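Waschraum Drinell — Waschen und Trocknen im Erdgeschoss

Unser Waschraum ist fertig, und wir freuen uns riesig darüber! Seit April stehen Waschmaschine und Trockner direkt nebeneinander, beide als Frontlader in Edelstahlgrau, und wer bei uns länger als ein paar Nächte bleibt, muss mit der Wäsche nicht mehr quer durch die Stadt.

Am Trockner mögen wir besonders die große runde Tür mit dem Chromring. Bettbezüge gehen da ohne Gewurstel hinein und wieder heraus, auch die ganz breiten aus den Familienzimmern. Das Glas ist dunkel getönt, die Oberseite glatt — ein Wisch mit dem Tuch und sie ist sauber.

Die Waschmaschine ist von LG, mit Bedienfeld und Waschmittelfach oben. Wer zum ersten Mal wäscht, findet sich schnell zurecht (und sonst zeigt Laiba Pirzada es gern, sie sitzt vormittags am Empfang).

Aufkleber am Gerät:
智慧洗 1号 — Waschen, Gerät 1
智慧烘 1号 — Trocknen, Gerät 1
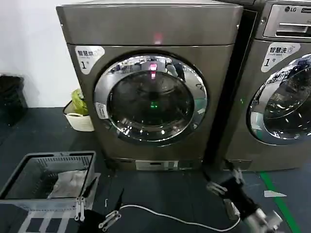 Bitte keine Schuhe und keine Wolldecken in den Trockner geben. Jacken mit Daunen sind in Ordnung, am besten mit zwei Tennisbällen dazu, die liegen am Empfang bereit. Waschmittel gibt es dort auch in kleinen Portionen, flüssig oder als Pulver.

Geöffnet täglich von 7 bis 22 Uhr, freitags bis 23 Uhr. Den Schlüssel bekommt ihr mit der Zimmerkarte. Fragen zum Waschraum beantwortet Naveen Dixit, Hausanschluss 114.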